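Home > Forum > Robotics & Automation > Kits and Data Services
Search this forum Go Advanced

Is the Etix household task package worth it for a small team?

Elsa Brekke

We're two people and a rented arm, and we want it to handle small kitchen items. Etix sells recorded demonstrations done by hand with held grippers, in ordinary kitchens. The starter package is 400 episodes for $600. I asked for samples before paying, and they sent a chopstick task with a pink basket on a plaid cloth.
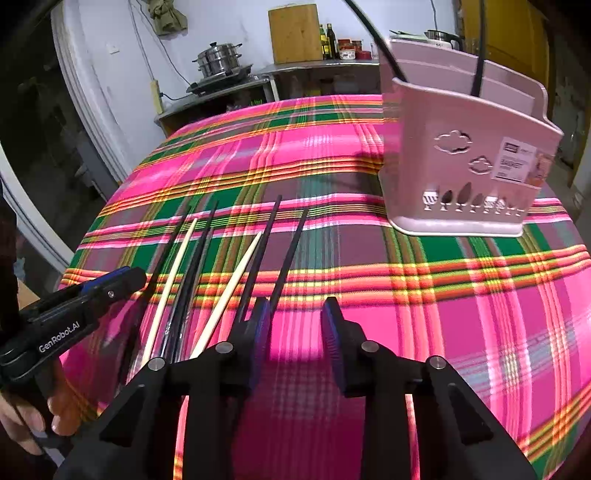

My worry is that thin, shiny objects are where our current policy falls apart. It picks up cups and sponges without trouble, then closes on air when it gets to a fork. Does anyone know if 400 episodes is enough to fix that, or do I need the 3000 package? Drustov has a cheaper set, but theirs is all blocks and bowls.

Knut Hagedorn

I bought the 400 in September. It was enough to fine-tune a model that already grasped fairly well. It was not enough to train from nothing. Check the finger pads on your arm before you spend anything. Ours were smooth and narrow, and swapping them for ribbed ones did more for thin objects than the first batch of data did.

Also ask for samples with several sticks held at once. Grasping a bundle is a different problem from grasping one, and you want both if you're clearing a table.
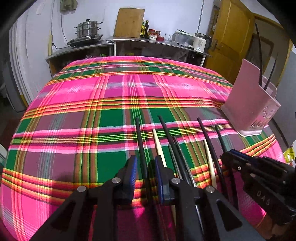

Can the starter package be upgraded later without paying twice?

They took the price of my 400 off the bigger order, but I had to ask for it by email. The order page doesn't offer it.

Becerra

get the small one first. support is slow but they do answer

Tags: data packages, grippers, kitchen tasks, reviews

Related topics
Rutow wrist mount: 189 dollars, any good?
Drustov block set, missing files
Ribbed or smooth finger pads
Renting an arm by the month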